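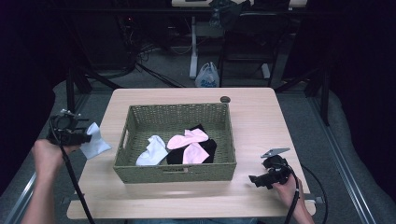
Is Bitora worth playing if you never finished Grakgate? I'd say go for it, the story barely leans on the first game and there's a recap in the main menu if you get stuck on who's who.

I played Grakgate for 90 hours and still couldn't tell you what the order of the lanterns wanted, so you're not missing much there. What carries over is the parrying, and the tutorial covers that again anyway.

The bit that's dividing people is Villanueva, the second big town. I love it! You can spend a whole evening just doing ferry jobs and upgrading your boat (get the long oar first, trust me, the lamp can wait). But the frame rate on the handheld drops to a slideshow near the market when it rains. On the telly it's fine.

Struan Chisholm asked me about the difficulty. I'm on the middle setting and died to Tonia 2 times before I worked out that you can just stand behind the well during her second phase. Cheap? Yes. Would I do it again? Also yes.

Still cross about the inventory though. 91 slots sounds like loads until you see that every type of fish takes its own slot, and so does every bait. I was throwing away perfectly good armour to keep hold of a trout.

Oh, and Nelly Condori was right about the side quest with the bell ringer, do it before you cross the bridge or he's gone for the rest of the game. I missed it and had to go back to a save from the night before. Lost a really nice shield.

Price-wise I'd wait for a sale if you only play handheld. If you've got it hooked up to a proper screen, I'd pay full whack and not feel robbed. There's an add-on coming in December but I'm not touching that until I know how long it is, the last one was over in an afternoon.

Current coin total is 951 and the boat sail I want costs more than that, so back to the ferry jobs for me. If anyone's found the third key under the mill, please tell me which side of the wheel to start on, I've been round it all evening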